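Drying stems: silica gel or hanging? Color loss after a few weeks

14 replies · 2,325 views · 6 shares

stemcutter_pdx
I dry larkspur, statice and strawflower for small arrangements and sell them through a shop in Stendircombe. Hanging in a dark closet works for statice. Larkspur goes gray by March. Closet stays under 50% humidity according to a cheap meter. Is silica worth the cost for anything thicker than a pansy?

quillwort
Silica for flower heads, hanging for anything you want on a long stem. Larkspur can go either way. Fading after drying is mostly light, and you don't say where the bunches go when they leave the closet. Check that before buying anything.

stemcutter_pdx
Shelf opposite a north window. No direct sun.

quillwort
Still daylight, eight or nine hours of it. Put one bunch in a closed box and one on the shelf, same batch, and compare after a month.
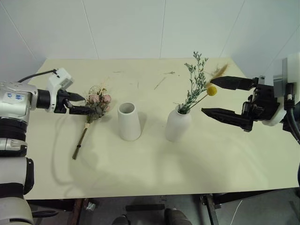

The other variable is cutting stage. Larkspur should be cut with the top few buds still closed. Fully open spikes drop petals, and the blue is already going by then.

bracken_row
Disagree on light being most of it. I kept stems in a closed cabinet and still lost the blue. Slow drying does it. My closet took 15 days per batch. I added a small Brultico fan on low, pointed at the wall, and got it down to 8. Color held much better.

quillwort
Did you change anything else between those batches?

bracken_row
Smaller bunches, so yes, two changes. I'd still do both.

tallow77
Silica user here. Sarnent beads, the indicating type, in a lidded tub. Heads face up, beads poured around the sides first, then over the top. Larkspur goes in lying flat. Check at day four. If you leave them too long the petals shatter when you tip the tub. Beads go back in a low oven until the indicator color returns. Mine have been through 13 cycles and still work.

stemcutter_pdx
Does the finished stem take up moisture again in a room?

tallow77
Yes, if the room is damp. Petals go limp and the heads nod. I use a light coat of Softić sealer, two passes, outdoors. It darkens white flowers slightly, so test one first.

bracken_row
Skip sealer on anything blue. It went purple on mine.

tallow77
Never had that. Were the stems fully dry?

bracken_row
They snapped clean, so I'd call them dry.

stemcutter_pdx
OK. Box test first, then a fan batch with the bunch size left alone. Silica only for the heads. Will post results in this thread.

Contact | Copyright | Back to top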